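Home | News | Meetings | Who we are | Contact

Minutes of the February meeting, Dakow Ward Open Government Group

Taken by me, Poppy Dunmore, as I drew the short straw again. Csenge Sárközi was in the chair. We started at 7.10 pm as the hall door was stuck – sorry to those who stood in the rain.

Last minutes
Agreed, with one fix. I'd written that the Babalola contract was "cancelled". It was suspended, and I've changed it.

The Padel inquiry
Most of the evening went on this. For those who missed January, former councillor Padel is accused of taking hospitality from Flolovau while sitting on the panel that gave them the street lighting work. The standards hearing has now been put off for a second time. The letter says a witness is ill, and I do believe it, but I said I'd like to see a new date in writing before I stop grumbling.

Csenge read out the part of the register that we've been sent. There are 5 entries for meals and one for a weekend away, and three of the meals went in late. The rules say a gift has to be declared within 28 days. A chap at the back asked whether late is the same as hidden, and we had a good long natter about that (too long, my tea went cold). Csenge's view was that late entries are a breach on their own and the hearing can decide the rest. We agreed to stick to that wording in anything we put out, and I'm to take the word "bribe" off the draft leaflet. I grumbled a bit but she's right, no one has been found guilty of anything.

Babalola contract
Still suspended. The council has told us the review is being done in-house. Several of us weren't happy, me included, and we voted to write and ask for an outside auditor. Carried, with 3 against. Their point was that it would cost money and hold things up, and they asked for that to be minuted, so there it is.

Leaflet
We'll print 1,000 once the wording is fixed. Csenge will check it against the register first. I've got the quote from the printer somewhere and will bring it next time!

Any other business
The council's online list of contracts has been down since before Christmas. I'll ring them. Someone also wanted to talk about bins, and was told kindly that it's the wrong group.

Closed at 9.05 pm.

4 comments | 11 shares

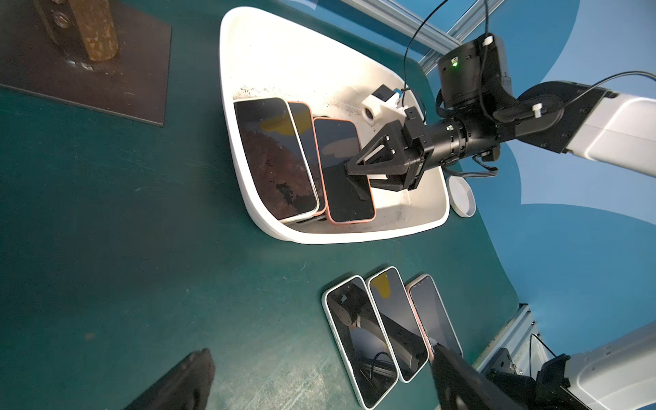 Can I read the register of gifts myself?
Ask at the council's front desk for the members' register. You can look through it there, and the staff can tell you how to get copies of the pages you want.

Contact the group | Back to top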